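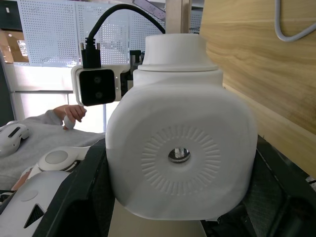 *Up close with a white arm joint, its camera mounted alongside and a hand busy at the left.*

## The boring rules are the good ones

I spent a month at the Remstead shop trying to learn how people stay safe around robot arms, and I came home obsessed with cables. Really! The house rulebook (they call it the Jeltach sheet) runs to 11 pages, and the best one is all about cable slack. Leave enough for the joint to turn all the way, then run it through every pose at low speed before you trust it.

Low speed there means up to 85 millimeters a second – painfully slow, and I loved it. You can see trouble coming and still have time to finish your coffee.

The rule I'd steal for any shop is the one on hands. If yours is going anywhere near the arm, power is off and the key is in your pocket. Not on the bench, not with a friend. Iltier, a supplier down the road, uses a tag board instead, and I think that's fine for a big crew, but I like the key.

Then there's the camera check. Bump the bracket and you redo the calibration, even if the picture looks okay to you. I grumbled about this one for a week. The log had 283 entries when I left, and a good many of them are mine.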